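# Kekoment Bin-Picking Safety and Practice Pack

**Supplied by Prisemari. Page revised 13 Oct 2019.**

The Kekoment pack is a set of printed and electronic documents for workshops, labs and small firms that pick mixed items from a bin with an industrial robot arm. It covers the risk assessment, the layout of the cell, the dressing of cables and hoses, the bin itself, and the daily checks. It doesn't include hardware. If you need fencing, scanners or enabling switches, see the Fuvier range.

The pack is written for the people who run the cell. You don't need a safety engineer to read it, but you do need a competent person to sign the risk assessment at the end.

## What you get

- Risk assessment template, with worked entries for reaching into the bin, changing the gripper and teaching by hand
- Cell layout sheet, A3, for marking reach, stops and walkways
- Cable and hose dressing guide
- Bin and item guide
- Daily check pad, 160 sheets
- Wall card, laminated, 2 per pack
- Electronic copies of everything except the wall card

## Standards it follows

The pack is arranged to sit alongside ISO 10218-1 and ISO 10218-2, which deal with the robot and with the robot system, and ISO 12100 for the general method of risk assessment. Copies of the standards are not supplied. Each page of the template leaves a margin for you to write the clause you are working to. Please check that you hold the current edition before you fill it in.

Using the pack does not make a cell compliant. It gives you a record of what was considered, who considered it and what was changed.

## Picking from a mixed bin

Most guidance on robot cells assumes one part, always the same way up. Mixed picking is different. The gripper goes down among bowls, bottles, soft packets and small blocks, and it can come in from almost any angle. Items may be knocked, tipped or squeezed before anything is lifted. The bin and item guide asks you to list what goes in, what must never go in, and what happens when a pick fails.

The main rules in the guide are these:

1. Fix the bin or mark its place. If it shifts, the taught positions are wrong. Tape marks on the table are acceptable for trials at reduced speed. For production, use a fixture.
2. Teach the walls as obstacles, including the rim. A sloping wall needs more clearance at the bottom than at the top.
3. Set the lowest permitted height for the fingertips, and test it with the bin empty.
4. No glass, no aerosols, no sealed bottles with liquid in them.
5. Keep hand tools away from the rim and out of the bin. Put a tool check on the restart list.
6. After a failed pick, the arm goes up and stops. Nobody reaches in until the stop is confirmed at the panel.

Rule 5 was added in the April revision. Several customers had rule 6 in place already and still had spanners and cutters going missing into bins during gripper changes.
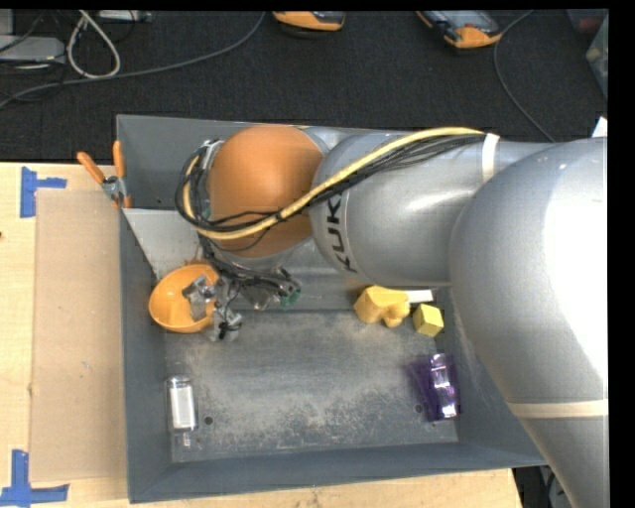 Định Giáp wrote to us that rule 5 is sound but too short. In his view a tool check only works if the tools have a fixed home outside the reach of the arm, with a space for each one, so that a gap shows before anyone presses restart. He also asked for the check to be signed by the person who did the gripper change, and for the restart to be done by someone else.

We have taken up the first point. The layout sheet now has a box for the tool station, which must be drawn outside the reach line. The second point is left as an option on the check pad, as many of the cells using the pack have one operator on shift.

## Cables and hoses

Cable dressing takes up ten pages of the pack. It is the part customers write to us about most.

A bundle that is fastened to the forearm and then crosses the wrist has to allow for the full turn of the wrist in both directions. Too tight, and the fittings take the load. Too slack, and a loop can catch on the rim of the bin as the gripper comes out. The guide asks for the following:

- Strap at the forearm and tie again at the wrist, and leave the free length between the two
- Move each wrist axis slowly to both ends of its working range and watch the loop the whole way
- Repeat with the gripper at its lowest point in each corner of the bin
- Write down the free length once it is right, so it can be set again after a repair
- Replace any tie that has gone brittle or has cut into the hose
- Keep air hose and signal cable from rubbing directly on a bracket edge

If your working range is wider than the dressing will allow, limit the axis in the controller. Don't rely on the program never going there.

## Around the cell

Loose equipment left near the table is a common finding on visits. Pendants, scanners, spare containers and leads collect on whatever surface is nearest, and then someone leans across the table to get one. The layout sheet has a line for this. Anything needed while the arm is powered must be reachable without crossing the reach line. Everything else goes on a shelf.

Leads on the floor should be covered or routed behind the table. A lead that runs near the base of the arm should be clipped so that it can't be drawn in.

## Daily check

The check takes 5 minutes and is done before the arm is enabled. One sheet per shift:

- Emergency stop tested, each button in turn on a rota
- Enabling switch tested in both released and fully pressed positions
- Bin in its place, floor and rim free of damage that could snag
- Gripper fingers tight, no bent tips
- Hose and cable ties present
- All tools at the station
- Reach area clear
- First pick run at reduced speed

Keep completed sheets with the risk assessment. If an item fails, the sheet has a tear-off strip to hang on the panel until it is put right.

## Versions

**Kekoment Standard.** One cell, one bin type. Printed set and electronic copies.

**Kekoment Bravo.** Up to five cells on one site. Adds a blank item guide for each cell, a change log, and an editable check pad so you can put in your own lines.

Both versions are in English. The wall card can be ordered separately.

## Ordering and updates

Order through Prisemari or your usual Fuvier dealer. Please state the version and the number of wall cards. Registered users are sent replacement pages when the pack is revised. Take the old pages out of the binder when the new ones go in, and mark the change on the inside cover.

Comments on the rules are welcome and should quote the rule number and page.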